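Sorting Task on a Drawn Boundary
Student project report, Stodside workshop course, March

Our group had to design a small sorting activity for children which needs no printed board. We wanted to use only things that a classroom already has – a whiteboard, one marker and painted wooden cubes. The area for the answer is drawn by hand, and the cubes are put inside it.
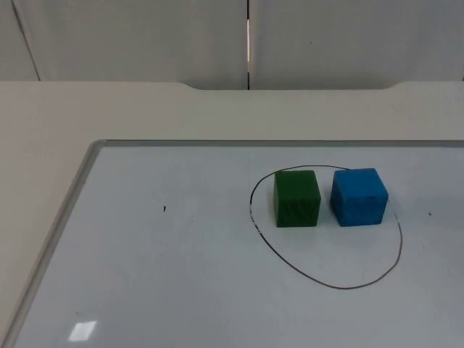

The group from Skelberg wrote in their feedback that a hand-drawn shape is confusing for a child, and they would prefer a ring made of rope. We discussed this remark for a long time. A rope moves when it is touched, so we kept the marker line.

Our second question was how strict the rule "inside" should be. In the first version a cube had to stay clear of the line, and we spent two meetings on this. But with a placement like the green cube, which has its top edge just at the upper line of the oval, two people can easily give different answers. In the final rule a cube that touches the line is accepted.

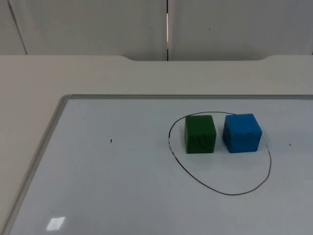 Cleaning is the weak point of our design. Marker ink comes off on sleeves and hands, and then the boundary is not clear. On the left side of our oval the line is smudged and broken into short dashes, so it should be drawn again before the next group starts. We will add this to the teacher's page.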